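FOR IMMEDIATE RELEASE
June 25, 2020

Pallness Would Like You to Steam a Bun at Home and Not Make a Big Thing of It

RUDDALE - Kitchen class company Pallness today opened sign-ups for Bun Hour, an online course in reheating and serving steamed buns with one electric pot, one steamer tray, one lid and one plate. The course has no dough in it. People who want to make dough have been very well looked after this spring and can sit this one out. 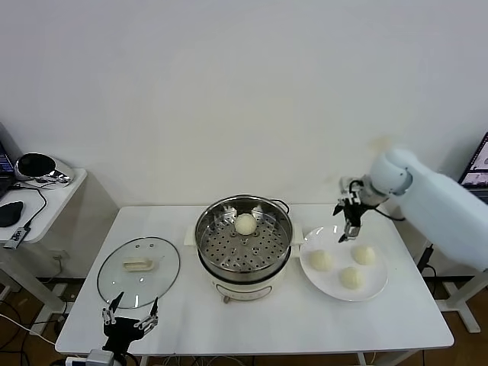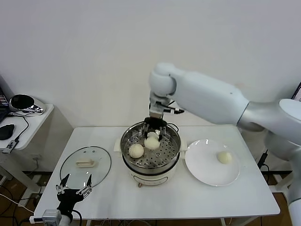
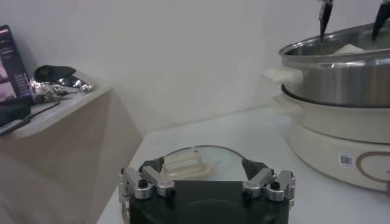 Bun Hour runs 30 minutes. The name was chosen before the course was timed, and the stationery had been ordered.

It was written by Desmond Strickland, who ran the lunch counter at Partanen for 15 years and has strong feelings about lids. His first lesson is spent almost entirely on where to put one. A lid that has been over steam is wet underneath, and most home cooks, he says, wave it around over the food while they look for somewhere to set it down.

"You find the spot for the lid before you switch anything on," said Strickland. "Then you find the spot for the plate, on the other side. If you have to cross your arms to serve lunch, you've laid the table wrong. I have said this to grown adults and watched them cross their arms."

The second lesson covers the tray. Buns swell a little as they heat and will stick to their neighbors given any chance, so Bun Hour students are told to leave two fingers of space all the way round and accept that this means fewer buns at a time. Students who cannot accept this are directed to a short extra video in which Strickland pulls apart two buns that have become one bun. He does it without speaking.

Lesson three is getting the buns out. Strickland teaches a light grip from both sides, low down, with tongs or with whatever you trust near steam, and a straight lift. Squeezing leaves dents. So does dropping. Buns go on the plate in a single layer with the smooth side down or the smooth side up, a point on which the course handbook takes no position after what the company calls a long afternoon.

The handbook itself is the work of Eetu Tikkanen, head of courses at Pallness, and comes to 15 pages including the index.

"We asked people what they wanted from us this summer, and a good number of them wanted to eat something warm and soft without washing nine bowls," said Tikkanen. "Our bread course has a spreadsheet. I wrote that spreadsheet. I can see now that it was a lot."

Any electric pot with a steamer section on top will do for the course. Pallness does not sell pots and has turned down the chance to do so, mainly for want of a shelf. Frozen buns from the grocery store are fine, and plain ones are easiest to learn on. Filled buns appear in the last few minutes, along with a frank talk about how hot the middle gets.

Bun Hour is the first title in Nevuvlow, a new Pallness series of short classes on small kitchen jobs. Next up are boiled eggs and the cleaning of graters. The word Nevuvlow has no meaning in any language the company has checked.

There are 2000 places in the June session. Each comes with the handbook, the videos and one question by email, which Strickland will answer himself, in his own time and his own tone. Please do not send him photographs of dough.

Sign-ups are open now through the Pallness course page.

About Pallness
Pallness runs cooking classes from Ruddale for people who already own a pot.

Press contact
Eetu Tikkanen, Pallness, Ruddale
Review places are available to food writers on request. Buns are not supplied.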